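Project report, second-year Transport and Tourism module
Topic: how easily a passenger can get from Presbridge airport into town after a late arrival

## 1. Why this topic

Presbridge is a small airport with one terminal. Most of what is written about it is about fares. Very little covers what happens after landing, and the airport's own website gives the ground transport information on a single page with no times on it. Our group wanted to find out how well the bus, the shuttle and the taxi rank match the flights that come in after 9 p.m., and what a passenger without a car would pay.

The project ran through September and October. Two of us had used the airport before. The rest had not, and that helped when we tested the signs.

## 2. What we did

We used three sources:

- the public arrivals board, copied down every evening we were able to be there
- the printed timetables of the two operators, Pana (the town bus) and Vamuvus (the shared shuttle)
- a short paper survey handed out in the arrivals hall and at the bus stop

We collected 205 completed surveys. There were more, but we threw out any with no arrival time filled in, since we could not match them to a flight. The survey had 5 questions and fit on one side of a page. The first version was longer and people handed it back half done.

We also made the trip ourselves by each method, starting from the baggage belt and ending at the Ccori, a budget hotel next to the old rail station. We picked it because both operators list it as a stop and because the taxi drivers all know it.

## 3. Getting out of the terminal

The signs to the taxi rank are clear. The signs to the bus are not. After customs there is one arrow with a bus symbol, and it points at a door that is locked after 10 p.m. The other door is past the car rental desks and has no symbol on it. Group members who had never been there took twice as long to find the stop as those who had.

The Vamuvus desk closes before the last flights arrive. The shuttle still runs, but the ticket has to be bought on a phone, and the airport Wi-Fi asks for a text message code. For anyone arriving from abroad without roaming this is a real problem. It was the most common complaint in the free comment box.

## 4. Timetable match

Pana runs route 629 between the airport and the center. During the day it is regular and cheap. In the evening it drops to one bus an hour, and the last one leaves at 11:10 p.m. Two scheduled flights land after that. A third lands shortly before it, and a passenger with a checked bag will usually miss the bus.

The shuttle waits for delayed flights, at least on paper. On the nights we were there it waited for one and left without the other. We don't have enough nights to say which is normal.

| Method | Runs after 11:10 p.m. | Buy ticket on the spot | Stops at the Ccori |
|---|---|---|---|
| Bus (Pana) | No | Yes, from driver | Yes |
| Shuttle (Vamuvus) | Yes | Phone only at night | Yes |
| Taxi | Yes | Yes | On request |

## 5. What late passengers do

Most survey answers from late flights fell into two groups. One group had booked a taxi or a pickup before leaving home. The other had made no plan and decided in the arrivals hall — mostly by following other people. Very few had looked at the bus timetable ahead of time, and several thought the bus ran all night.

We also asked whether the late arrival had changed where they stayed. Some had chosen a hotel near the airport and gone into town the next morning. They paid more for the room and less for the ride, and in several cases the total came out about even.
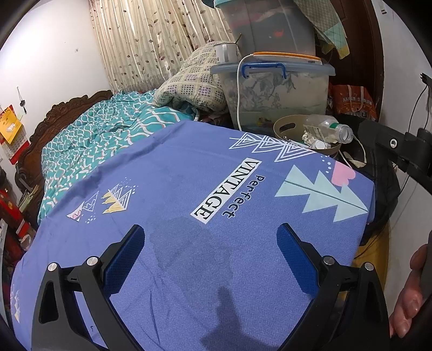

One passenger wrote on the back of the survey that she would have taken the bus if it left half an hour later, and that she had ended up sharing a taxi with two strangers from the same flight. She added that the fare split three ways was still more than her seat on the shuttle would have cost, but she could not get the ticket page to load.

## 6. Limits

We were only present in the evening, so the daytime comments come from the timetable. The survey was in English only. Hand luggage passengers leave quickly and are probably undercounted.

## 7. Suggestions

1. Move the last 629 to 11:45 p.m.
2. Put a bus symbol on the second door.
3. Let shuttle drivers take cards.
4. Add departure times to the ground transport page — the current page has only the operators' names and phone numbers.

The survey form and the arrivals log are in the appendix folder.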